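Chapter 14
Putting Things in Order

Give a child a handful of colored blocks and a bare patch of table, and sooner or later the blocks end up in a line. Lines are the oldest way of arranging objects and the easiest to talk about. We begin with them and move on to corners.

Before a line there has to be a first block. Its position settles where everything else can go, and its direction matters as much as its place. A rectangular block has a long way and a short way, and turning it changes what can fit beside it.

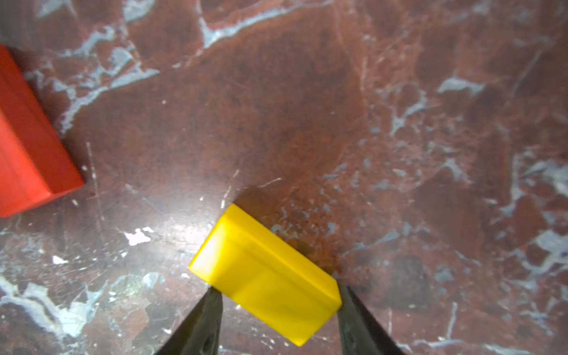

Figure 14.1 A yellow block and part of a red-orange one on veined marble.

Pak-hei Yuen, who taught this material at Civthorpe for many years, asked students to describe an arrangement over the telephone to someone who could not see the table. Most began with color. "Red, then purple, then teal" is a good description of a short row if the listener knows which end to start from. If not, the same words fit two different rows. We will call this the starting-end problem, and it comes back in Section 14.3.

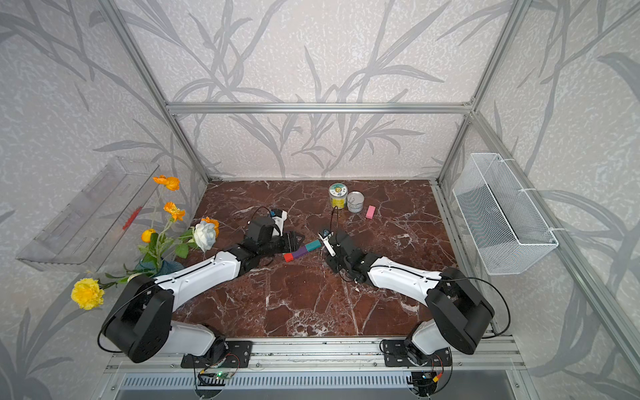
A row can also be described by what surrounds it. The three blocks lie in front of two cans, and the taller can is on the left. With that one extra fact the listener knows which side is which, and the row can be read in only one direction. Objects used in this way are called landmarks. A good landmark stays put while the blocks are moved, and it should not look the same from both sides.

Corners need more words. Once a block is set across the end of a row, color and order are not enough, and we have to say which block it touches and which way it points. Ernő Hajdu's notation, introduced in Section 14.2, writes the main row first and the branch after it in parentheses. 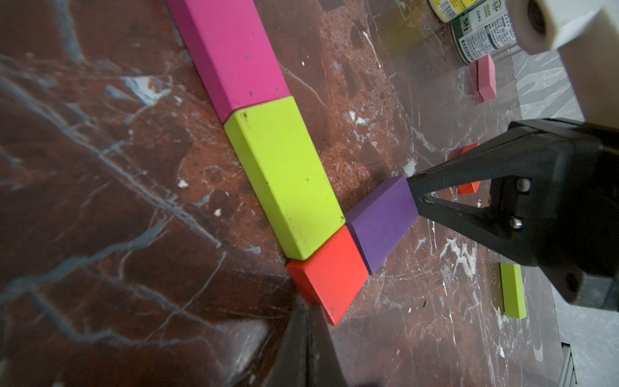 Figure 14.2 An L-shape. Main row: pink, green, red. Branch: purple.

Try writing out the arrangement in Figure 14.2 before reading on. Keep your answer, as you will need it for Exercise 3.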